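Last updated: 01/06/2018

The Refurb Promise

Marnham is a small reseller with a big claim: buy one of its used office PCs and you get a machine "as good as new" for a third of the price. Kitden says much the same. Galanis goes further and throws in the word "certified," though its website never says who does the certifying.

I asked all three what they test. Marnham sent me a brochure. Galanis sent a checklist with 146 items on it, which sounds thorough until you read it. Thirty of them concern the outside of the case. One is "sticker removed."

Kitden, to its credit, admitted that most of its stock gets a new drive, a wipe-down and a 30-day warranty. I have bought cheese with better cover.
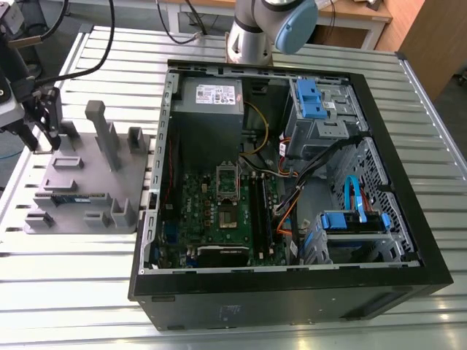 Photo: Verketti

An old Dell tower with its side panel off and its CPU socket open and empty is a pretty plain thing. Parts can be swapped, and the good shops do swap them. My complaint is with the price. A seller moving 3000 units a year can afford to say which parts are new and which have already done five years under somebody's desk. Ask for that list in writing before you pay. If they send a brochure, keep your money.

Contact us | © 2018 | Back to top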